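Support > Hand Control > Closed tickets > Fingers stop above cloth, contact flag already true

Ticket title: Fingers stop above thin cloth, controller reports contact
Opened by: Petronella Le Roux
Assigned to: Ashton Ruddock
Component: Brivham grasp controller, contact estimator
Status: Closed, fix merged

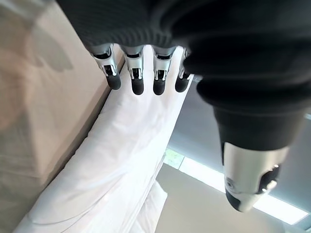
The problem is in the pre-grasp phase of the cloth folding task. The hand goes down over the folded strip with four fingers in a row and the thumb held apart, as the plan says. Then the controller sets the contact flag for all four fingers and stops the descent. In many of the attempts the fingertips have not yet pressed the cloth. The thumb then closes, takes nothing or takes only the upper layer, and the task planner goes to the next step because it believes that the cloth is held.

I expected the descent to continue until there is a real load on the fingertips. I did not change the task description. It is the same one that worked before I updated the controller in November.

What I checked before opening the ticket:

- Restarted the controller and the planner. No change.
- Ran the same task with a thick foam block in place of the cloth. It works every time.
- Ran the descent in free air with no object under the hand. The flag still becomes true, a little before the bottom of the movement. This was the surprise for me.
- Replaced the wrist camera calibration file with the older one. No change.

Log from one attempt, only the lines which I think are important:

pregrasp: start descent, mode = guarded
estimator: baseline loaded from file
estimator: finger 1 effort 3,040, limit 3,000, contact = true
estimator: finger 2 contact = true
guarded: stop requested
planner: grasp confirmed, next step = lift

The effort values are raw units from the motor driver. I can attach the full log if it is needed.

Petronella

---

Reply from Ashton Ruddock

Thanks for the free air test, it saves us a day. If the flag is true with no object, the camera and the planner are not the place to look. The guarded mode is doing what it is told.

Please try these things in this order and write the result after each one:

1. Print the estimator settings at startup with the verbose option. I want to see which baseline file it loads and when that file was recorded.
2. Run the free air descent again at half speed.
3. Run it again with the knit sleeve taken off the hand, if this is permitted in your setup. Put it back after.

Please send the full log also. The short one hides the time stamps and I need those.

---

Update from Petronella Le Roux

The results are below. I am sorry for the delay, the hand was reserved by another group until 4 pm.

1. The baseline file is the default one that comes with the package. My own file is in the old folder, and the new version does not read from this folder. There is no warning, it only says "baseline loaded from file", so I did not see the difference.

2. At half speed the flag comes later in the movement, but it still comes. The effort rises slowly while the fingers bend, then it passes the limit. It does not jump the way it does when a finger touches the foam.

3. Without the sleeve, at full speed, the flag stays false for the whole descent. I repeated this and it was the same. With the sleeve back on, the problem is back too.

So my understanding is: the knit fabric pulls a little on the fingers when they bend, the motors need more effort, and the estimator with the default baseline thinks this effort is contact. With my old baseline file this was hidden, as I recorded that file with the sleeve on. Is this correct?

One more question. Can I raise the limit until the problem is gone? I tried it for a short time and the descent was fine, but then the fingers pushed the cloth quite strongly into the support before they stopped. I put the limit back to the original value.

---

Reply from Ashton Ruddock

Yes, I read it the same way. Please leave the limit alone. If you raise it you lose exactly the sensitivity which a thin cloth needs, and the foam block will not show you the damage.

There are 2 separate faults here and I will split them.

First fault, ours: the migration script moves the joint calibration but skips the effort baseline. The loader then takes the default file silently. I have a patch that searches the old folder, and if it finds nothing it refuses to start guarded mode and prints the path it expected.

Second fault, also ours but older: the planner accepts the contact flag alone as proof of a grasp. It should ask for the thumb opening as well. If the thumb closes completely, there is no cloth between the pads, whatever the flag says. This check existed in the Tudbridge branch and was lost when we merged. It will not catch the case where only one layer is taken, so please do not count on it for that.

For now, do the following:

- Copy your old baseline to the new folder, then record a fresh one anyway. Sleeve on, no object, same descent speed as the task.
- Record again whenever the sleeve is changed or washed.
- Set slope_check to on in the estimator section. It compares how fast the effort rises, so a slow pull from fabric is not taken for a touch.

The slope check adds a small delay. If the hand goes down fast you will feel it, so keep the last part of the descent slow.

---

Update from Petronella Le Roux

I recorded the new baseline and turned on slope_check. Free air descent: the flag stays false until the end. On the cloth: all four fingers report contact close together, and the stop is much later in the movement than before.

Two remarks for the documentation:

– The recording tool asks for a "neutral pose" but does not say if the thumb must be open or closed. I used open, like in the task. Please write this in the guide.
– slope_check is not in the settings table. I found the spelling only in your message.

I still see the case where only the upper fold is lifted. It happens less often now, in about one of ten attempts. I agree this is a different subject. The planner chooses the height from the upper edge of the strip and has no idea how many layers are below. I will open a new ticket under perception and link it to this one.

---

Reply from Ashton Ruddock

Open thumb is right. Both remarks are now in the guide, and the loader patch and the thumb check are merged. You can remove the copied file from the old folder after you update.

For the layer question, please add the depth data from just before the descent to the new ticket, and say which side the fold is on. The Cisneros people had something similar with napkins, so I will ask them to follow it.

Closing this one. Reopen if the flag comes back in free air.

Contact Hurside support | Copyright Hurside | Back to top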